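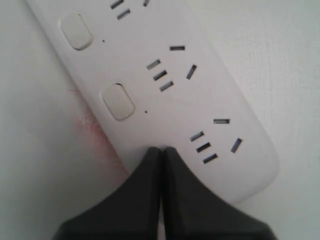 A white power strip seen from the wrist camera, with the closed gripper fingers near the lower outlet. Photo: Jillell

Jillell releases Nimri 2, planning software for robots that work with sockets and switches

Jillell, a developer of software for robot arms, announced today the release of Nimri 2, the second version of its perception and planning package for small contact tasks. The new version is made for work such as pressing a switch, finding an outlet and bringing a plug to it in the correct angle. It is available to all present customers from August.

Nimri 2 uses the picture from a single camera at the wrist of the robot. From this picture the software calculates the position and the rotation of the object, and then it plans the last part of the movement. In the first version, the user had to place the object straight in front of the arm and to mark the target by hand. Now the object can lie in a diagonal position on the table, and the target is chosen by its name from a list.

“A power strip is a difficult object for a camera,” said Eusebio Alcaraz, head of software at Jillell. “The housing is white, very often the table is also white, and the outlets repeat one after the other. Our old version sometimes found a very good outlet, but it was the neighbor of the one we asked for. We have spent most of our time on this mistake.”

To solve it, the company wrote a new module with the name Prendine. The module reads the complete pattern of slots and buttons along the strip and gives to each outlet its own place in the order. When one end of the strip is outside of the view, Prendine keeps the order as open and asks the planner for a second view before the arm makes contact. The user can see this decision in the log, together with the picture on which it was based.

The planner itself was also changed. It now treats the fingers of the gripper as a part of the picture and calculates which slots they will hide during the approach. If the target will be hidden too early, the planner selects another direction or stores the last good position and continues with reduced speed. The force limit for the contact is set by the user for every task, and it can not be changed by the planner.

Nimri 2 was tested by Jillell on 17 models of power strips with different combinations of slots, including models which accept both two-pin and three-pin plugs. For these tests the company recorded 2000 approaches, with the strips turned to different angles. All tests were made with strips disconnected from the electricity, and Jillell asks its customers to do the same during the setup.

The first user of the new version is Holano, a company that does final inspection of household electrical products. Holano will use Nimri 2 for the testing of switches and indicator lights, and later for the insertion of test plugs.

Customers with a valid license for the first version receive Nimri 2 without additional cost. Tasks saved in the old format can be opened with the included converter, but the force limits must be entered again. New users can request a trial license of 60 days. The documentation is included in the download, and the recorded approaches are offered as a separate package.

About Jillell
Jillell develops perception and motion planning software for robot arms in inspection and light assembly. Its products are Nimri and the Prendine module, which is also sold separately for use with other planners.

Press contact
Eusebio Alcaraz, Head of Software, Jillell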